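Cetside Tenants' Newsletter
14 Jun 2024

The mini fridge question, again

Every summer somebody in the building decides a second fridge will change their life. I was that somebody two years ago, and I've been arguing with the appliance ever since, so when the editor asked for a few words on small fridges I said yes before she could ask a happier customer.

My doubts start with the numbers on the listing. The one I bought from a shop over in Trorkdale was sold as holding 40 cans. It may well do that if you take the shelf out, skip the bottles and own nothing but cans. Put in one dinner plate with something under a bowl and you've used up a whole level. A plate is round, the box is square, and the corners are too small for anything but a lemon. Measure your widest plate before you shop. Then measure the inside of the fridge at the narrowest point, as the walls on these often have ribs that stick out a little on each side.

Then there's the shelf. Wire shelves are fine for plates and jars. They are bad for yogurt cups, small eggs and anything soft in a thin bag. Gebhard Egger on the second floor cut a piece of plastic sheet to lay over his, and he swears by it. I tried the same and got a puddle. He says I cut mine too wide and blocked the air. Maybe so, but I don't remember the manual promising me a craft project.

Dough is the one thing I'll give it credit for. If you bake, a slow overnight rise takes up more room in the main fridge than anyone else in the house will put up with, and a small fridge you can give over to it does help. Cover the dough, though. Mine came out one morning with a skin like a drum — two hours of kneading and waiting for something I could have knocked on. The Edet baking group uses an oiled bowl with a lid, and their rolls are better than mine, which proves nothing about the fridge.

As for where it goes, people love to push these into a corner next to the radiator, then wonder why the motor runs all day in November. Leave a gap at the back and the sides (mine asks for 10 centimeters behind it, yours may want something else, so read the booklet). Check which way the door swings before you settle on a spot. It needs to open all the way or the shelf won't slide out. Keep the cord where you won't catch a foot in it. A mat underneath saves the floorboards from scratches, but a thick soft one lets the thing lean, and then the door drifts open by itself.

And please stop using the top as a counter. I know, it's flat and it's at a handy height. Read whatever label the maker stuck up there before you park a toaster on it.

If you still want one after all this, there is a used Getlow going for 80 on the board by the mailboxes. The seller calls it "whisper quiet." I'd ask to hear it plugged in, late in the evening, with the door shut — and I'd bring my own plate.

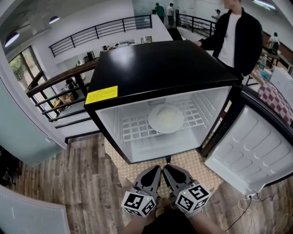 Replies can go in the box downstairs as usual. I'd especially like to hear from anyone who has kept one of these going for more than five years, with some idea of what it did to the electric bill. So far I've heard plenty of people say it costs next to nothing, and I haven't been shown a bill yet.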